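Can it cook dinner yet? Our robot column

Lakico has a new video out, and three readers have already sent it to me with some version of "your days are numbered." It shows the Skeltel, their two-armed kitchen helper, putting a meal together while a family laughs on the couch. The video is 2 minutes long and I lost track of the cuts. I wrote to ask how long the job took in real time and got back a brochure.

I've been on this beat since the first Sayce floor mopper, so forgive me if I keep my hands in my pockets. The demos always pick a task that sounds small. Put the buns in the steamer, put the lid on. A child does it at a play kitchen without being taught. For a machine it means picking up something round with a pointed top, setting it down without knocking its neighbor, and then getting a wide flat lid to sit level on a rim. Even with toy buns, which can't tear or stick, there's plenty to get wrong.
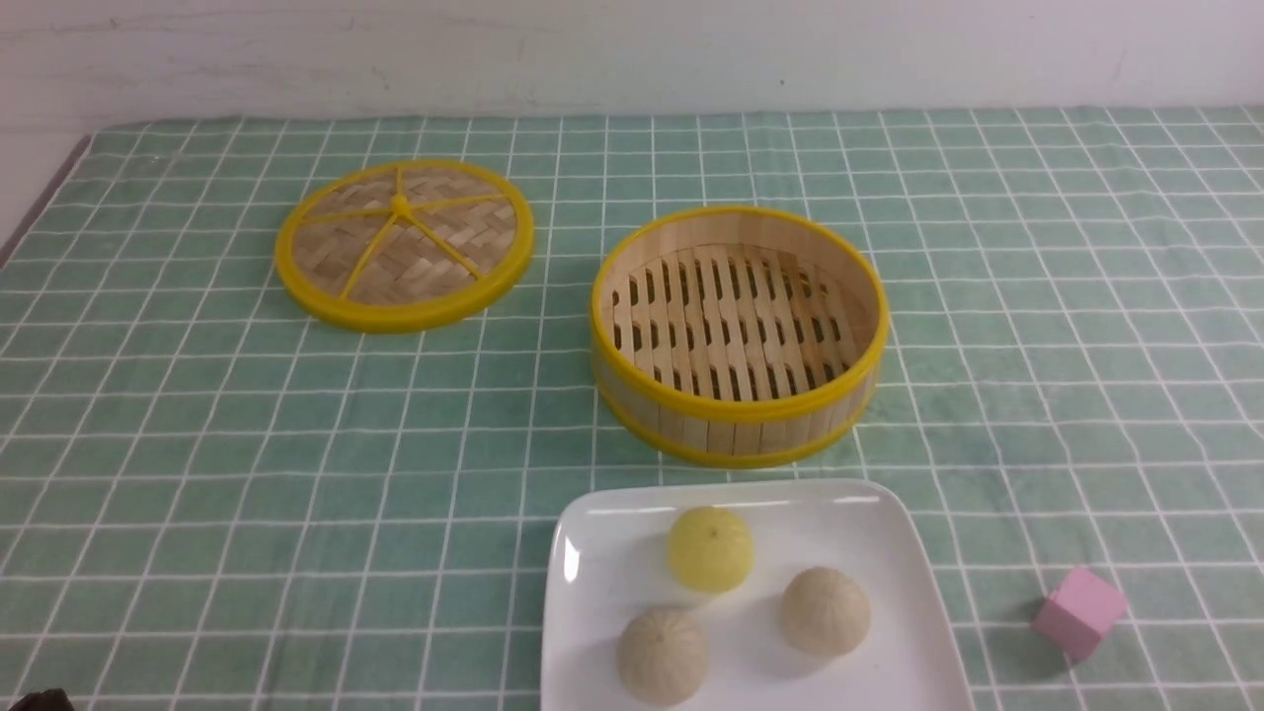 So is a kitchen robot worth buying this year? Save your money, unless you enjoy watching a machine think about a spoon.

Sepehr Rahimi, who repairs warehouse arms over in Cuvville, thinks I'm too hard on them. He told me his shop has one that has made the same move 3,000 times without a drop. Fine – but that arm is bolted to the floor and the box comes to it in the same spot every time. My counter has mail on it. Ask him what happens when the box arrives sideways and he changes the subject.

Lowri Rowlands wrote in after the last column to say she'd pay $400 tomorrow for anything that would unload her dishwasher and leave the glasses in one piece. I would too. At that price you can get a very good mop.

Lakico says home trials start in September. I've asked to be on the list, with my own pots and my own mess, and no one from the company standing by with a laptop. They haven't written back – I'll print the answer if one comes.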